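Harbour town's acting mayor says she will not stand down before the port vote
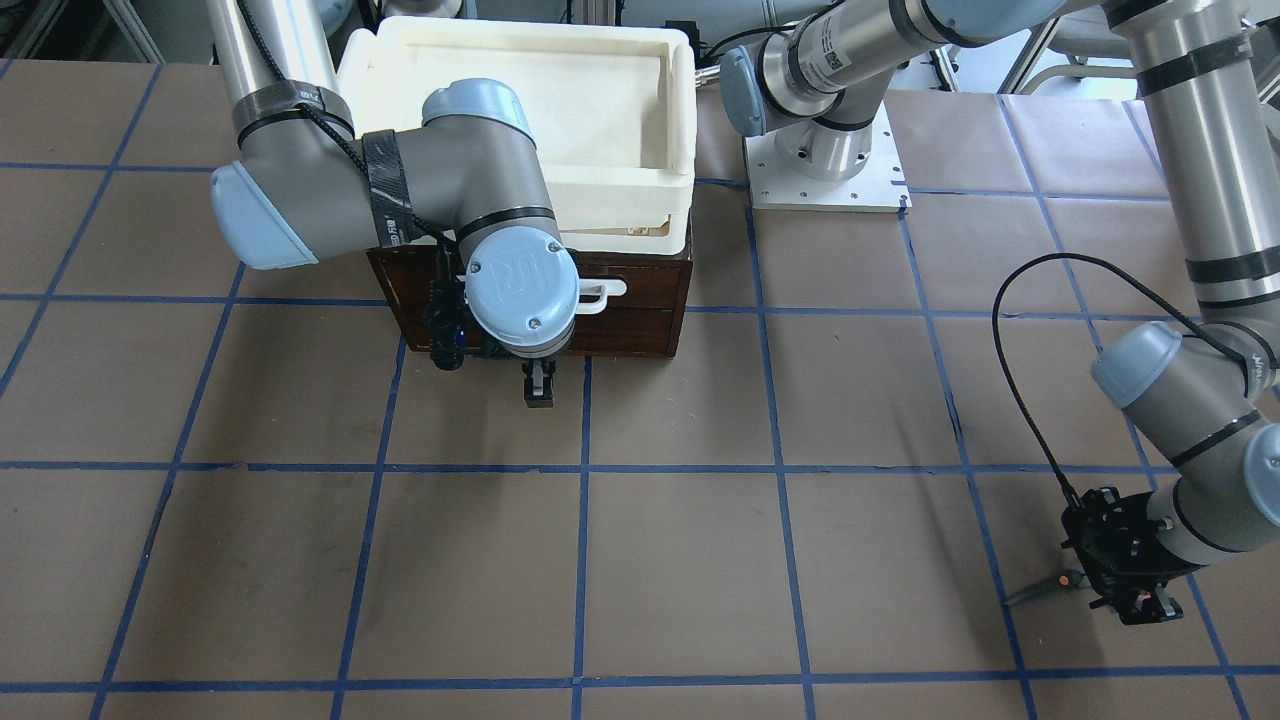

Giorgia Cirillo is wrong to hold on, according to Libor Štefanec, and the council in Plelport should have been dissolved the night the coalition fell apart. He has said so at every public meeting since December.

Cirillo has heard it. "He is entitled to his view," she says. "The law says the deputy takes over until there is an election. I'm the deputy."

She became acting mayor after Fulvio D'Amico resigned over the lease of the north quay to the shipping firm Gevus. D'Amico left the building by a side door while a crowd stood in the square, and he has not spoken in public since. Cirillo will not say where he is staying. She spoke to him by phone the next morning, at 7 am, and the call was short.

"He asked if the staff were all right. I told him they were frightened but nobody was hurt. We didn't talk about the lease."

The lease is what people are angry about. It would hand over the quay and end the moorings used by the smaller boats. Some 600 people signed the petition against it. Cirillo voted for the first version and against the second, and she accepts that this has cost her support on both sides.

"The first one kept the moorings. The second one didn't. I read both of them, and I voted on what was written down."

Three councillors have left her group in the past month, among them Samuele Orlandini, who now sits as an independent. She says she was told by text message. Asked whether she could still pass a budget, she takes some time to answer.

"With Orlandini, yes. Without him I would need two votes from the other side, and I don't have them today."

The opposition wants the quay vote put off until there is a new mayor. Cirillo says that would leave the harbour without a contract for dredging, and the channel is already too shallow for the ferry at low tide.

She has not decided whether to be a candidate herself. Her family would prefer that she went back to teaching.

"I've told them I'll answer when the vote is done," she says. "The notice for it goes up tomorrow morning."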